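How to choose a bath and toilet in a showroom (and enjoy it)

I've now done three bathrooms, two of my own and one for my friend Si-eun Ha, and the showroom visit is still my favourite bit. You can read websites for weeks, but an hour walking among the real things will teach you more, and it's good fun too! This is how I go about it.

Before you go

Measure the room at floor level and again at waist height, as old walls can lean a surprising amount. Write down which way the door opens, where the soil pipe leaves and how far its centre is from the finished wall. Mark the window. Then draw the lot on squared paper, one square to 10 cm, and take the drawing with you along with a tape measure and a pencil.

Wear shoes you can slip off easily. You'll want to get into the baths.

Start with the bath

The bath takes up the most floor, so settle it first. A freestanding one needs space round it for cleaning. I like enough room to get a mop in and turn it, and my own bath has 572 mm on the side where I step out, which feels wonderfully roomy.

Ask if you may climb in, then lie back properly. Check where your shoulders land, whether your feet reach the other end, and where the waste is in relation to your bottom (you'll be glad you did). Look at the taps as well. If they stand on the rim, make sure you can reach them from inside the bath without putting your elbow in the way of the spout.
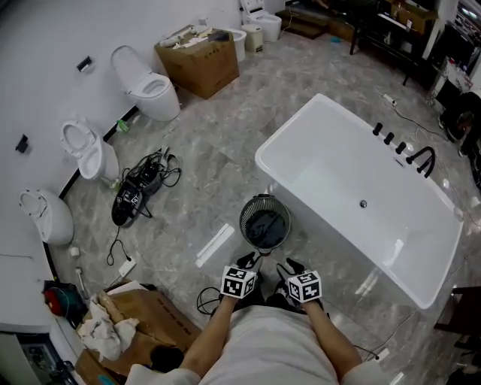 White bath with black taps on the far rim, and toilets along the left-hand wall.

Black fittings are lovely against white, and I'd have them again tomorrow. They do show limescale, so if your water is hard, keep a soft cloth handy and wipe them after use. Ask the shop what cleaner the finish will stand. Paora Tamihana, who fitted my last bathroom, won't let anything gritty near his.

Then the toilets

Sit on every one you're considering. Lid down first, then lid up. Heights vary more than you'd think, and a seat that suits a tall person can leave a shorter one with dangling feet.

Next, crouch down and look at the sides. Smooth ones are so much quicker to clean than those with a curvy trap showing! Run your hand behind the pan and see whether you could get a cloth in there. With a one-piece toilet there's no join between cistern and pan to collect dust, but it's a heavy lump to carry upstairs, so warn whoever is helping.

Check the outlet distance against your drawing before you fall in love with anything.

Questions to ask at the desk

Are the taps and waste included in the bath price?
Can I buy a spare seat for this toilet, and will you still stock it in a few years?
What does the bath weigh when full?
Do you deliver to the room or only to the kerb?

Get the model numbers written down, with the prices beside them, and go home and chalk the shapes on your bathroom floor. Leave them there for 2 days and walk round them. If you keep treading on the lines, try the next size down.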